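Section 4: Setting Up the Board and the Table

Read this section before the first game, or after the first argument, whichever comes sooner. It covers the table, the board, the bowl and the pieces. Clocks are in Section 5. Rules of play are in Section 6, and you will be glad to hear they have not changed.

4.1 Before you start

You will need:

1 chessboard, wooden, full size
1 set of pieces, boxed
1 bowl
1 soft dry cloth
1 set-up card (kept inside the lid of the box)

If the set-up card is missing, look in the Urnell box. Somebody always puts it in the Urnell box. We have two sets, the Urnell and the Brillard, and they differ by just enough that you can mix them for half an hour before noticing that one of your knights is taller than your bishop. Keep them apart.

4.2 Preparing the table

1. Clear the tabletop. Mugs, phones, lunch and the Timico catalog all go on the shelf by the door.

2. Wipe the surface with the cloth. Work from the back toward you.

3. Run the flat of your hand over the spot where the board will go. The mottled pattern on our tabletop hides crumbs extremely well, and one crumb under a corner will make the board tick every time a piece is set down on it.

4. Let the table dry if you had to use water. Five minutes is enough. Go and find the set-up card.

Note: Do not use spray polish on the tabletop. Yasir Kakakhel tried it in January and the board spent an afternoon drifting gently south. The finish recovered. The game was recorded as a draw.

4.3 Placing the board

1. Carry the board flat, with both hands under it. It is not a tray. It has been used as a tray, and there is a faint ring on the underside to remember the occasion by.

2. Set it down toward the middle of the table. A little to the left is fine and leaves more room for the bowl.

3. Turn it so that each player has a light square in the right-hand corner nearest to them. Check this now. Everyone believes they do it automatically, and everyone has at some point played to move 20 on a board that was a quarter turn out.

4. Square the border up with the edge of the table by eye. You do not need a ruler. Ehsan Paracha will bring a ruler.

5. Press lightly on each corner in turn. If one rocks, lift the board, wipe under it and try again. If it still rocks, turn the board through half a turn, which keeps the light corners where they belong.

Caution: Do not slide the board once it is down. Grit trapped underneath will scratch the tabletop. Lift it, move it, put it down again.

4.4 Placing the bowl

The bowl holds captured pieces. It replaces the earlier method, which was to leave them lying wherever they were taken and find them later with a foot.

1. Stand the bowl to the right of the board, with a hand's width between them.

2. Make sure it is empty. Paper clips and peppermints are not captured pieces.

3. Lower pieces into the bowl. Don't drop them. The sound is satisfying the first time and then it goes on for 47 moves.

4. Both colors share the one bowl. Sorting is done at the end (see 4.8).

Note: If a pawn reaches the far side and its owner wants a queen, take the queen from the bowl. If the queen is still on the board because things are going that well, use the spare from the box. An upside-down rook is not a queen in this room, however loudly it is announced.

4.5 Setting out the pieces

Follow this order the first few times. It looks fussy, and it saves the business of discovering a homeless bishop at the end.

1. Rooks, on the four corners.

2. Knights, next to the rooks. Face them forward. There is a school of thought that faces them sideways, and Biljana Kneževič belongs to it, so if you are playing at her table, leave hers alone.

3. Bishops, next to the knights.

4. Queens, each on her own color. Light queen on a light square, dark queen on a dark one.

5. Kings, on the squares left over.

6. Pawns, 8 to a side, along the row in front.

7. Look across from the side. The two queens should face each other down the same file. If they don't, go back to step 4, and if that was right, go back to 4.3 step 3, which wasn't.

Stand each piece in the center of its square. A piece that straddles a line will sooner or later be claimed to be on whichever square suits the person claiming it.

4.6 Part-finished positions

Sometimes you will be asked to set up a position from a sheet, for practice or to finish a game that ran over.

1. Read the sheet twice before touching anything.

2. Start with the kings, then the pawns, then the rest.

3. Put every piece not on the sheet straight into the bowl. Don't stand them along the edge of the board, where they look like part of the game to anybody arriving late.

4. Read the sheet back aloud, square by square, with a second person checking the board. This takes 60 seconds. The dispute over the Baloch position took considerably longer and was about one pawn.

5. Initial the sheet and slide it under the clock.

Caution: Check which side of the board the sheet is drawn from. Most are drawn from the light player's side. The ones Nattawut Suwannarat draws are from wherever he happened to be sitting.

4.7 The table laid out

Check your own table against the picture, mainly for where the board and bowl sit in relation to each other.
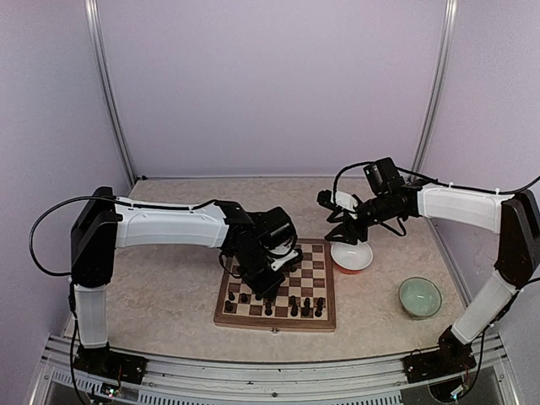 Tabletop Games Group, Board and Table Team

The board has its brown border and alternating squares of dark brown and cream. For the purposes of this manual cream is "light" and dark brown is "dark," and anyone who wants to call them black and white may do so quietly. The bowl is the white one. If you have been issued a different bowl, use it and say nothing, but the white one shows up a dark pawn much better when you're hunting for the last of them.

Leave bare tabletop on all sides of the board. You want somewhere to rest a hand while thinking that isn't on top of the a-file.

If part of the board falls into shadow, work out the position of each piece by its base before you start, especially the bishops and pawns. Don't fix the problem by bringing in a desk lamp. The last one shone straight into Humaira Kiani's eyes for an entire endgame and she won it anyway, which made her hard to live with.

4.8 Clearing up

1. Take the remaining pieces off the board and add them to the bowl.

2. Tip the bowl slowly onto the cloth. Slowly. They roll.

3. Sort by color, then by type, and lay them in the box in the molded slots. Each slot fits one kind of piece. If you are pushing, it is the wrong slot or the wrong set.

4. Check for a full count of 32, not including the spare queens. A slot with nothing in it means a piece is on the floor, in the bowl or in a pocket. Ask about pockets last and nicely.

5. Wipe the board along the grain with the dry cloth. No water.

6. Return the set-up card to the lid. The lid of the correct box.

7. Store the board flat on the shelf with nothing on top of it. It will carry the weight of a catalog without complaint for a year or so and then it will warp.

4.9 Common troubles

The board ticks or rocks.
Crumb under a corner. See 4.2 step 3.

The pieces slide when the table is nudged.
Look at the felt on the bases. If it is worn through or hanging off, put the piece in the envelope marked FELT and take a substitute from the spares tin. Replacement felt comes in sheets of 200 dots, so there is no need to be brave about it.

A king will not stand up.
Usually a lump of old glue under the felt. Peel the felt, scrape off the glue, stick on a new dot. Give it an hour before play. Do not prop the king with gum. We will know.

The queens are not facing each other.
See 4.5 step 7. Try not to look surprised.

A knight is taller than everything near it.
You have mixed the sets. Empty both boxes onto the cloth and start over, ideally with company.

The bowl is missing.
Look in the kitchen. If it has soup in it, wait.

4.10 Changes to this section

23 Mar 2021: Bowl moved from the left of the board to the right. Step about peppermints added to 4.4. Wording of the knight instruction softened after discussion.

Corrections go to Ehsan Paracha, in writing, with the step number. Please don't pencil them onto the set-up card. There is hardly any card left.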